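Key Tags and Luggage Labels: A Small Gallery
Maribeth Ocampo

Welcome to my page about tags. I have collected key tags and labels since my years at the reception of the Hotel Lacson, where every room key had a heavy tag and every guest forgot to give it back. My collection is kept in two drawers in the hall. On this page I show one picture, and under it some lines for the pieces which visitors ask me about by e-mail. More pictures will be added in July, when I have free days.

I like the small tags most. A small tag must be easy to find in a bag, so a strong colour helps, and red is the best of all on a light table. The label should be pale, with dark writing.

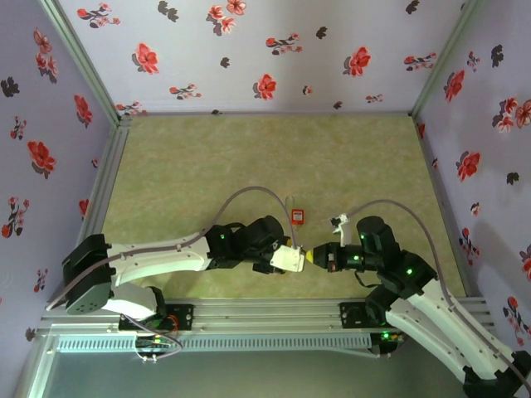

For the fastening I prefer a wire loop to a ring. A ring is stronger, but it is hard for the fingernails and it takes much place in a drawer. Wire can be bent open and closed again, although after many times it becomes weak and one must change it. I buy mine by the roll from a shop in Drukley, and one roll of 600 centimetres is enough for a long time.

Room 44, Hotel Lacson
Brass, with the number pressed deep in the metal. It is so heavy that it made a hole in the pocket of my winter coat. The hotel let me keep it when they changed to plastic cards.

Locker tag 281, Skendesov swimming baths
Blue plastic, oval, with a rubber band for the wrist. The baths were closed for repair and the old tags were sold at the door for small money. The band is new, the old one broke in my hand.

Luggage label, Nosport ferry
Thick brown card with a strengthened hole. Someone has written a street name on the back with pencil, and I have not found this street on any map. If you know Nosport well, please write to me.

Garden shed tag
I made this one myself from a piece of leather belt. The letters are not straight, because I had only a borrowed set of stamps and the table was moving. It is still in use every day, so it is darker than in the first summer.

Some readers ask how to clean old tags. For brass I use warm water and soap, and after that a dry cloth. I do not use polish, it takes away the colour that I like. Paper labels should not be washed at all. Brush them softly, and if the writing is pale, copy it into a notebook before it disappears completely.

I will bring the two drawers to the collectors' table in Drukley library on Sat 20 March, from the morning until they close. You may bring your own tags to exchange. I am looking especially for hotel tags made of wood, and for any ferry labels with the string still on them.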